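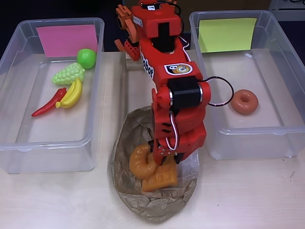 Visit to the Skulby Paper Works, August

Purpose of the visit

Members of the Regional Packaging Reuse Network attended the annual open day at the Skulby works on a Sunday in August. The delegation was led by Keabetswe Mtshali and was received by the production manager, Ľubica Šťastný. The tour began at 9:30 a.m. and covered the pulping hall, the bag line and the returns centre.

Pulping hall

Skulby takes in used cardboard and office paper from councils on the coast and inland. Bales are opened by hand, checked for plastic film and fed into two pulpers. Staff explained that wet bales remain the main cause of delay in winter, and that a covered unloading bay has been approved for next year. Visitors were asked to wear hearing protection throughout this part of the tour.

Bag line

The brown paper used for grocery bags is made on site at a weight of 60 grams per square metre. A heavier grade is bought in from Lukoševičius for bags with twisted handles. The older of the two folding machines turns out 180 bags a minute. The newer one was stopped for a blade change during our visit, and the group was able to look closely at the gluing section with the guards open and the power locked off.

Ms Šťastný noted that the colour of recycled paper varies from batch to batch. Some retail customers have asked for a more even finish, and trials are continuing.

Returns centre

The returns program was launched with Flikberg, a local grocer, and now has 64 collection points. Clean bags are flattened and bundled for a second use. Torn or greasy bags are set aside, the former for pulping and the latter for composting. The centre received 916 kilograms of bags in the month before the open day.

Matters to follow up

The Network will ask Skulby for its written guidance on food residue, and will circulate it to member councils. Mr Mtshali has also requested a copy of the bale inspection sheet. Members wishing to join the next tour should contact the Network office and advise of any access requirements, as the pulping hall is reached by stairs only.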